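# Chapter 4: The Snack Basket Problem

I started caring about pantries the year I ran the after-school kitchen in Plomidham. We had 48 kids, one cupboard, and a habit of shoving every packet of cookies and crackers wherever it would fit. By June I was throwing out food I'd forgotten we owned, and I still remember pulling a packet of rye crackers from behind the flour and wondering which of us had bought it (me, I think).

So this chapter is about small dry goods in wrappers. In Chapter 3 we worked with jars and tins, and those are easy! They stand up, they stack, and the label stays where you put it. A wrapper does none of that. It slides, it crumples, and a half-eaten packet takes up nearly as much space as a full one.

My own fix was open baskets, and I'm going to ask you to try it before you read the rest of the chapter. Take every packaged snack in your kitchen and put it on the table. Check the dates. Then load one basket, long packets lying down along the side and the bags filling in next to them. Stop while you can still see a bit of the floor. I know, I know — it looks like wasted space, and you'll want to squeeze in one more thing. Leave it for now. You need room to push things over when you're hunting for something underneath.

A few terms will keep coming up. The *load* is whatever you put in on shopping day. The *drift* is what has happened to it by the end of the week. When I say a basket is *readable*, I mean you can stand in front of it and name what's in there without lifting anything out. Printing that faces up helps a lot, and so do slotted sides if your basket has them.

We'll do three things with all this. Section 4.1 covers choosing a basket for the shelf you've got. Section 4.2 is the load itself, with a worksheet you'll fill in over 12 days. Section 4.3 deals with opened packets, clips, and the crumbs at the bottom, and it's the longest section by far because that's where my students argue the most.

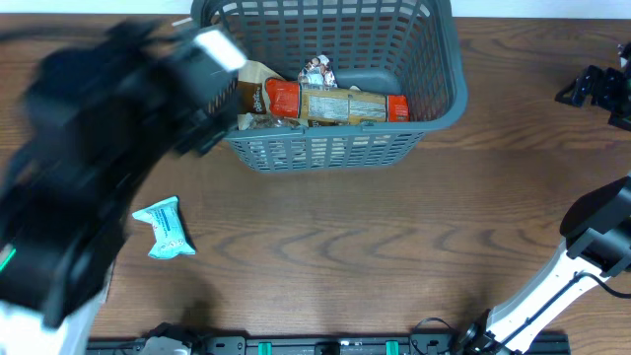 Nele Mulder thinks I'm too easy on opened packets and would put every one of them in a tin the same evening, crackers first, with the date written on a strip of tape. She has tried clips and says the crackers went soft anyway. We'll test her way against mine in Section 4.3, so buy two packets of the same cracker before you get there.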